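Greifkraft gehört ins Protokoll

Latifa Soliman verantwortet bei Polier die Prüfvorschriften für Greifversuche. Die erste Fassung der Hausregel entstand am Standort Ninville und umfasst 15 Punkte. Der wichtigste steht für sie ganz vorn: «Kein Versuch ohne dokumentierte Kraftgrenze. Für dünnwandige Kunststoffteile liegt sie bei uns bei 78 Newton, gemessen an der Fingerspitze und nicht aus dem Motorstrom gerechnet.»

Als zweiten Punkt nennt sie die Ausgangslage der Teile. Bei gebündelten Rohren sei festzuhalten, ob beide Finger gleichzeitig anliegen oder einer früher. «Einseitiger Kontakt verschiebt das Bündel. Wer das nicht einträgt, kann zwei Versuchsreihen nicht vergleichen.»

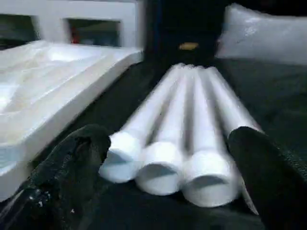

Auch die Unterlage wird erfasst, denn auf Stoff gleiten Teile anders als auf Blech. Verpackungsmaterial darf im Arbeitsraum bleiben, muss aber im Protokoll stehen. Unscharfe Aufnahmen werden laut Soliman gekennzeichnet und nicht gelöscht.

Die Fingerbeläge tauscht Polier nach 400 Zyklen. Das Prüflabor Baird in Carkalbridge hatte ein längeres Intervall vorgeschlagen. Soliman lehnte ab: «Der Reibwert war uns zu unsicher.» Eine überarbeitete Fassung der Regel soll im Dezember vorliegen.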